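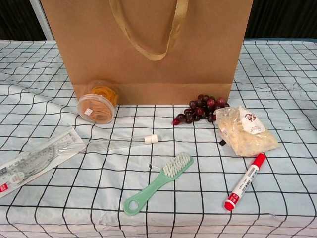
3 min read

I've had the Kelar tablecloth since February and I'm finally ready to talk about it! It's the white one with the thin black grid, and I bought it after the old oilcloth from Cliston cracked right down the fold.

First, the feel. It's soft and it drapes nicely, but wow does it wrinkle. I ironed it once, put it on, went to answer the door, and there were creases again (I don't iron it anymore). If wavy lines bother you, get the plain version.

Washing has gone fine. Tomato sauce came out on a warm cycle, red wine took two goes, and turmeric left a tiny yellow ghost near one corner that I cover with the salt. The black hasn't faded or bled so far.

I paid 62 dollars, which stung a little. My friend Tsung-han Chuang has the Arsenault one, heavier and much flatter, but it takes forever to dry and he can't fit it in the machine with anything else. I'd still pick mine. Next I want the napkins, if they ever restock them.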